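Interview: growing white grapes on the Modmont slope
3/4/22

The estate at Vomau has 16 rows fewer than it had ten years ago, and the woman who runs it says she would take out more if the bank let her. She has made wine here since her father retired. Almost all of it is white, and almost all of it comes from Modmont, the steep piece of ground behind the house.

"People come expecting a big place," she says. "We have one press and two people, and a third when we're picking. The rest is waiting."

I asked first about the rows she pulled out. They were at the bottom, near the stream, where the soil is heavy clay and the frost sits in spring. Her father planted them when the merchants were asking for volume. "They gave plenty of fruit and the wine was thin. We sold it in bulk to Paracha for years, and they were perfectly fair about it, but the price never covered the pruning."

Higher up the vines are older and the yields are small. The soil there is shallow over broken limestone, and in places she can't get a spade in. Last year the top parcel, which is called Brurilov after a family that used to own it, gave enough for 109 cases. The year before it gave 116. She keeps it apart from the rest and bottles it under its own name.

"My father mixed everything together. He thought a separate label was showing off. I did the first one without telling him, and he found out when the labels came in the post."

Did he mind? "He minded for a winter. Then he drank it."

The top parcel is fermented in barrel and the lower ones in steel tank. She buys very little new oak, and most of the barrels in the cellar are on their fifth or sixth wine. She stirs the lees until December and then leaves them alone. I had read that she used to stir right through to spring, and she agreed that she had. "It made the wine fat. Customers liked it when it was young and then rang me up three years later to ask what had gone wrong. So I stopped."

Spring frost is what she worries about most. Two years ago it took 63 per cent of the crop on the lower ground in a single night, and left Brurilov nearly untouched. She doesn't use candles. She has tried them, and the smoke drifted into the village and did little for the buds. What she does now is prune late, as late as she dares, so that the shoots come on later too. It means a rush at the end with sore hands, and some years it makes no difference.

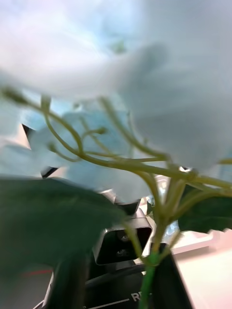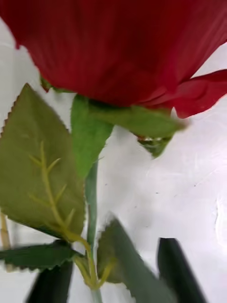

Artificial flowers, close up: pale petals first, then a red bloom

The tasting room is open by appointment, and that was her husband's idea. She was against it at first. "I thought we'd lose every afternoon to people who wanted a free glass. Some do. But we sell 50 cases a month across that table in the summer, and I don't have to pay anyone a commission on it."

Visitors usually taste four wines, starting with the village white from the lower slope and ending with Brurilov if there is a bottle open. She pours them cool but not cold - straight from the cellar, in other words - and asks people to go back to the first glass at the end. Most of them change their minds about which they like best. She says she has never worked out a pattern to it.

On ageing, she is careful. The village wine is for drinking within four years. Brurilov wants at least five, and she has bottles from her first vintage that are still good, though two of the last six she opened were corked. She has thought about screw caps and has bottled a small batch that way to see how it does. The merchants have told her they won't take it. "They said the same about the label," she says.

Her plans for the cleared ground by the stream are modest. Part of it will be left as grass for hay. On the rest she would like to plant apple trees, if she can find the money for a fence. The deer come down from the wood at night and eat anything young.

Will there be more vines? She shook her head. "I'd sooner look after the old ones. Some of them need replacing every year as it is, and I do that by hand, one at a time, in the gaps."

The new vintage goes into bottle after the summer. Orders are taken by post or by telephone, and the cellar is closed during picking.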